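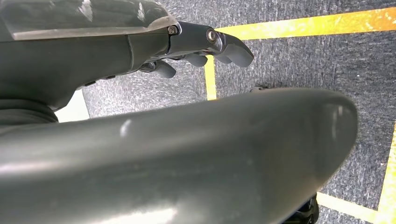

2024-08-12

Right hand faulted again during the floor pickup runs. Third finger (the one furthest back under the palm) stopped answering position commands partway through the morning block. Writing this up in order while I still have the log open.

**Setup**

Kestach cell, taped area on the carpet. Right arm only, left arm parked and disabled. Reach program is the low one, palm down, fingers half open on approach. Hand is the newer of our two, the one that came back from Keletti in March with the replaced thumb drive. Firmware not touched since then. Wrist camera recording at the normal rate, joint log at the fast rate.

Speed override was at 80 percent. I had it at 60 on Friday but the approach took forever and there was no trouble, so I put it up first thing. Noting that here in case it matters later.

**What happened**

First 12 cycles fine. On the next one the hand came down over the tape corner, started to close, and the third finger stayed where it was. The other fingers closed normally. Controller did not stop. It waited out the grasp timeout, decided it had a grasp anyway, and lifted. Nothing in the hand. It then carried on to the drop position and opened, as if everything was good.

I let it do one more to see if it would repeat. It did, same finger, same non-response. On the lift after that the wrist rotated further than the program asks for and the knuckle side came close to the forearm cover. I hit the stop. No contact that I could find. I went over the cover with a flashlight and the scuffs on the back shell of the hand are the same ones that are in the intake sheet.

Brakes held on stop. Arm stayed put. I waited for the drive light to go out before reaching in.

**Log**

- Finger command goes out, current on that channel goes up to the limit, sits there, then drops to zero after 2000 ms. So the finger drive did try and then gave up by its own protection.
- Fault bit gets set on the hand side. I can see it in the raw dump.
- Fault bit never shows up on the arm side. The Indel bridge is meant to pass it through. It passes the ones for over-temperature and lost link, I tested both after lunch. It does not pass the one for stall.
- Grasp check looks at the two front fingers only. That is from the old gripper config and was never changed when the hand went on.

So two separate problems. The finger stalls, and the arm has no idea that it did. The second one bothers me more. A stalled finger costs a few cycles. An arm that keeps going with a hand in an unknown state is a different matter, and the stop button was the only thing in the chain that did anything.

**Wrist overrotation**

Not sure about this one yet. Commanded angle and measured angle agree, so the wrist did what it was told. The planner told it the wrong thing. My guess is that the planner got the finger pose from the last measured values, found the third finger sticking out where it expected it tucked in, and picked a path that went around the tape corner the other way. That would fit with it only happening on the second bad cycle, when the pose had been updated. I have not proved this. Need to replay the cycle offline with the finger value forced closed and see if the path goes back to normal.

If that is what it is, then the keep-out zone around the forearm is also too small. It should have refused that path regardless.

**Finger, by hand**

Power off, hand still on the arm. Moved each finger through its range.

Front two: smooth, light, even. Third: smooth from open to a bit past halfway, then a tight spot, then smooth again to closed. The tight spot is in the same place every time. I can push through it with one fingertip but it is clearly there. No grit that I could feel. No noise.

Pivot bolt on the top finger checked for tightness while I was there, fine. Did not open the palm plates. The seal sticker is Keletti's and I'd like them to see it unopened if it ends up going back.

My first thought was carpet fiber in the joint. We have had that on the other hand, and this program brings the fingers down very close to the floor. Blew it out with the hand pump and got a little fluff, nothing you would blame a stall on. Tight spot was the same afterward.

Other thought is the tendon guide. The Tyagi test notes on the first hand mention a guide working loose and giving a tight spot at mid travel – same place as this, more or less. In that case it got worse over a couple of weeks and then the finger locked. Went back and reread that section twice. It does not say which finger.

**Tried after**

Powered up again with the arm in hold, hand only, no motion on the arm. Ran the third finger open and closed at low current. It stalled on 6 of the closes and made the rest. Always on closing, never on opening. Fault bit on the hand side every time it stalled, nothing on the arm side.

Raised the current limit one step to see if it would push through. It did, but the current trace has an ugly peak at the tight spot and I don't want to run it like that. Put the limit back.

**State it's in now**

Arm parked, main switch off, tag on the switch. Hand left on the arm. Please don't take it off, I want one more set of readings in the same mounting. Tape lines have not moved, so the cell calibration is still good.

Automatic mode is off limits on this arm until the stall bit gets through. That includes short runs. If someone needs the cell, use the left arm, but check its bridge config first – I think it was copied from the right one and probably has the same hole in it.

**To do**

- Add stall to the pass-through list on the Indel bridge, both arms. Test by holding a finger with a foam block in hand-only mode, arm in hold.
- Change the grasp check to look at all fingers. A missing or timed-out finger should count as a failed grasp and stop the cycle.
- Offline replay for the wrist path.
- Larger keep-out around the forearm cover.
- Write to Keletti with the current traces and the serial number. Ask about the tendon guide directly.
- Speed override back to 60 until all of this is closed.

Logs are in the Kestach folder under today, raw dump and the trimmed one. The trimmed one starts one cycle before the first stall. Clock on the hand is a few seconds behind the arm, so line them up on the close command and ignore the timestamps.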